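Barn notebook, March, 6:40 a.m.
Hoof boot trial, Uvdale, entry 4
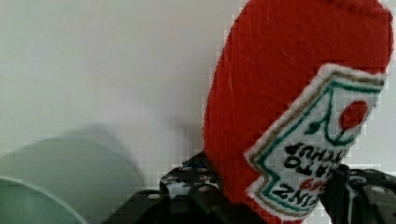 Second week with the gelding in the new front boots and I'm still fiddling with the gaiters! Walked and trotted him on the gravel loop, then let him pick his own pace home. Left boot twisted again at the trot, right one stayed put. Kerstin thinks his left heel is lower than we measured, so I'll redo both fronts before Jörg comes to trim.

Weight tape said 402 kg, nearly the same as last time — good, because he's been on the soaked hay. Girth gall is scabbed over, left it alone.

Loop is 1,830 m by Helmut's wheel (I'd been writing 2,000, sorry, fix the old pages). Tharindu, if you ride him tonight, skip the hill and check the left strap at the gate. Still need to ask Vanderleia about thinner pads.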